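25th August

Hello again, and thanks for all the replies to the last newsletter. Most of you wanted to talk about tomatoes (fair enough, it's that time of year) but a good handful asked how the long drive to Listau went, so that's what you're getting this month.

We drove 413 miles, with one overnight stop, in a car with air conditioning that works when it feels like it. I'd planned the whole thing back in January, when it's dark at five and any road trip sounds like heaven. In January I had us leaving at dawn with a cooler full of neatly wrapped sandwiches. We left at ten-thirty and the sandwiches were still on the kitchen counter. I remembered them at the first set of lights and decided not to say anything until we were on the highway.

So we ate what the road gave us, and I have to say I loved it! I grew up in a family that never stopped for food. My parents packed hard-boiled eggs and that was lunch, and we drove past every gas station in three states while I pressed my nose to the window. Being a grown-up who can pull in anywhere and buy a bag of something salty still feels a bit like getting away with it.

The best stop was Kornora, which is one main street and a very good bakery. We got there just before closing and they sold us the last of the cheese rolls, plus a poppy seed thing I still think about. If you go, park behind the church, where it's shady. Don't bother with the lot by the river — it's full of campers and you'll spend ages getting back out.
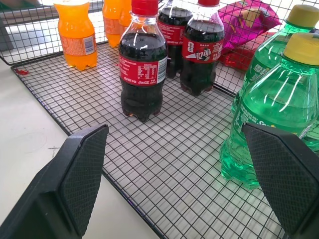 *Soft drinks and snacks in a wire basket.*

After Kornora the road climbs for a while and the radio gives up, so we played the game where you have to name a food for every letter of the alphabet. We got stuck on X, as everyone does, and then had a proper argument over whether "yogurt-covered raisins" counts for Y or R. I still say Y.

We stayed the night at the Gajewski guesthouse, which several of you recommended, and you were right. Big old beds, windows that open all the way, and breakfast out on the porch with plum jam. The room was $70, paid in cash at the desk. My only gripe is the stairs, which are steep and creaky, so pack light or be ready to wake up the whole house at midnight like I did.

Next morning we took the back way past Plendeo to see the lake. I'd been told it was a small detour. It was an hour and a half, most of it behind a hay wagon, but the water was lovely and I went in up to my knees and stood there like a heron until my feet went numb.

We rolled into Listau in time for dinner, sunburned on one arm each (opposite arms, so we matched up nicely on the couch). Would I do it again? Yes, next week if someone would water the beans.

A few of you asked for my packing list, so I'm typing that up for the next newsletter. In the meantime, send me your own best road snacks, especially anything that doesn't melt. I lost a whole bar of chocolate to the glove box and I'm still finding bits of it in the owner's manual.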